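3.2 Route Labels and Tile Styling

The Rundwood client draws its base map from vector tiles and applies color rules on the device. Each rule set assigns a fill, a line width and a label rank to every road class. In the November release the rule set grew from 163 entries to 300, mostly to separate footpaths from service roads in dense areas such as central Stusholm. Tiles were served by Bilyk and cached for the length of a session.

Label placement follows a greedy method. Candidates are sorted by rank, then by distance from the route line, and a label is dropped if its box overlaps one already placed. The minimum contrast between adjacent fills was left at the default value - a choice we return to in Section 5.

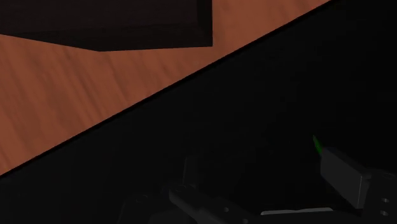 Figure 2. Rendered view of a wooden table surface meeting a black surface along a diagonal edge.

3.3 Test Routes

We logged 718 route requests with the Flarkell plug-in enabled. Requests that returned no path were removed before analysis. For each remaining request we stored the zoom level, the number of labels drawn and the time to first full paint. Route classes were assigned by Fiona Skinner using the street register, and ties between classes were resolved in favor of the longer segment.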